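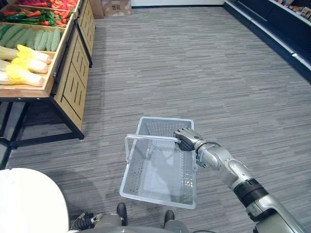

Robot tenant un panier vide par l'anse, près d'un étal de légumes.

Manutention du panier d'achat par robot

La manutention du panier d'achat par robot désigne, en robotique de service, l'ensemble des opérations par lesquelles une machine saisit un panier à anse, le transporte entre les rayons d'un commerce, y dépose des articles et le restitue à un emplacement donné. La tâche relève à la fois des corvées domestiques (faire les courses) et du travail en magasin (préparation de commandes, remise en rayon). Elle sert couramment de cas d'étude lorsqu'il s'agit d'évaluer si les machines à deux bras peuvent exécuter des travaux ordinaires dans un local conçu pour des personnes.

Définition et périmètre

Le terme s'applique aux robots mobiles dotés d'au moins un bras et d'un préhenseur. Il exclut les chariots autonomes, qui suivent le client sans manipuler les produits, ainsi que les entrepôts automatisés, où les bacs circulent sur rails. La littérature distingue la saisie de l'anse, le port à vide, le port en charge, le dépôt d'article et la pose du panier sur une surface plane. Chacune de ces phases peut être évaluée séparément ou dans un enchaînement complet.

Saisie et port

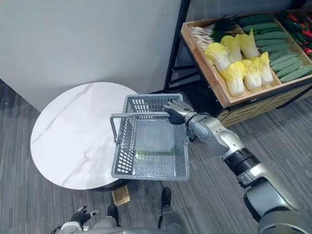 La prise par l'anse impose un contact sur un élément mince et mobile. L'anse pivote sur ses deux attaches et sa position au repos varie d'un panier à l'autre. Lorsque les doigts se referment près d'un bord, comme ici, où la main tient la tige grise du côté droit, la verticale du point de prise s'écarte du centre de gravité du panier et un couple s'exerce sur le poignet. Ce couple reste faible à vide. Il croît avec la charge et se modifie à chaque dépôt, ce qui oblige la commande à réestimer la masse portée.

Le voisinage du mobilier constitue une seconde difficulté. Un panier suspendu prolonge le bras d'un volume que le robot doit intégrer à son modèle de collision. Les parois ajourées compliquent cette intégration : les capteurs de profondeur mesurent par endroits le sol situé derrière la grille et restituent un contour incomplet. Certaines méthodes remplacent la mesure directe par un modèle géométrique du panier, attaché au repère de la main dès la fermeture des doigts.

Une variante consiste à pincer le rebord. La prise est plus rigide, l'oscillation est presque supprimée, mais le panier s'incline et l'effort de serrage nécessaire augmente.
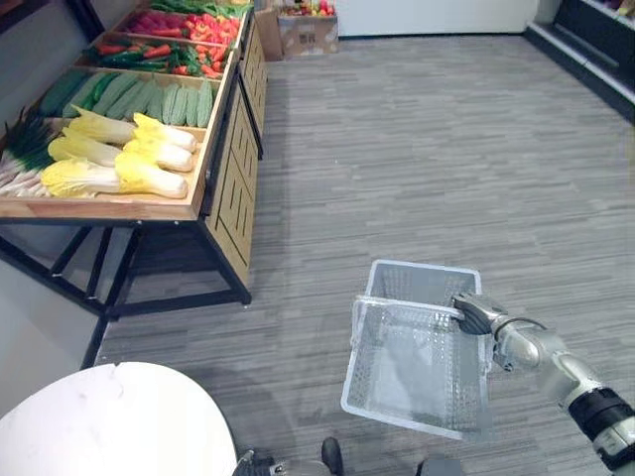
Dernière modification de cette page en juillet.

Banc d'essai de Fledisden

Le protocole de Fledisden est l'un des plus détaillés dans ce domaine. Il a été établi par Deolinda Fonseca pour le projet Plasow et repose sur un rayon de fruits et légumes reconstitué. Le choix des légumes tient à leur variabilité : les choux chinois, aux feuilles frisées, se déforment sous la pression, alors que les concombres, rangés côte à côte, offrent peu d'espace pour l'insertion d'un doigt.

La campagne principale a porté sur 3 664 essais, dont 1 750 comprenaient le dépôt d'au moins un article dans le panier. Les autres se limitaient à la saisie et au port à vide. Une série complémentaire de 400 essais a été conduite à Skevville avec le même protocole et un éclairage différent. Un essai est déclaré nul si un opérateur intervient, si un article tombe ou si le panier touche le mobilier. Chaque configuration est répétée par deux équipes distinctes.

Le préhenseur Güneş, utilisé dans la série de Skevville, comporte des extrémités de doigts souples. Selon le rapport du projet, il réduit les marques laissées sur les tomates sans améliorer la tenue de l'anse.

Limites observées

L'enchaînement complet reste moins fiable que la somme de ses phases ne le laisserait supposer. Une erreur de quelques millimètres à la saisie se répercute sur l'orientation du panier, puis sur le point de dépôt. Les principales causes d'échec relevées sont les suivantes.

1. Glissement de l'anse entre les doigts pendant la rotation du torse.

2. Confusion entre articles lorsque plusieurs espèces partagent un même bac. Le cas typique est celui des carottes mêlées aux concombres, croisées dans tous les sens et dont les fanes masquent en partie les produits voisins. 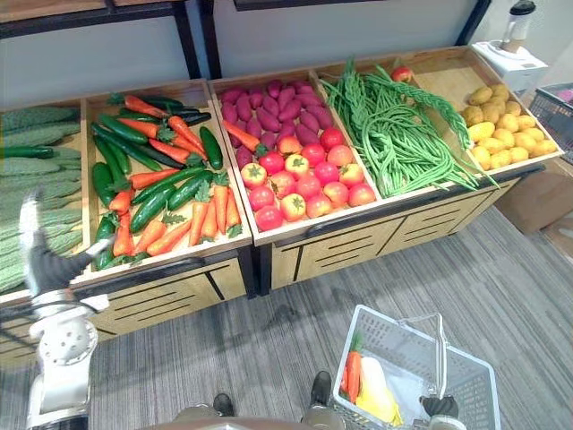
3. Extraction d'un article enchevêtré. Les haricots longs sont rarement isolés en une seule prise, et la quantité prélevée n'est pas maîtrisée.

4. Dépôt sur un contenu déjà en place. Un légume dressé dans le panier réduit l'ouverture utile et peut être heurté par la main qui dépose.

État de la technique

Le port à vide dans une allée dégagée est considéré comme acquis en laboratoire. Le remplissage à partir d'une liste courte est réalisable à vitesse réduite, sous surveillance. L'exécution en présence de clients, avec des bacs réapprovisionnés au cours de la journée, n'est pas démontrée par les essais de Fledisden ni par ceux de Skevville. Le temps de cycle demeure supérieur à celui d'un employé pour toutes les catégories d'articles du protocole, l'écart le plus marqué concernant les légumes-feuilles.

Voir aussi

Préhension souple
Manipulation à deux bras
Préparation de commandes
Robot de service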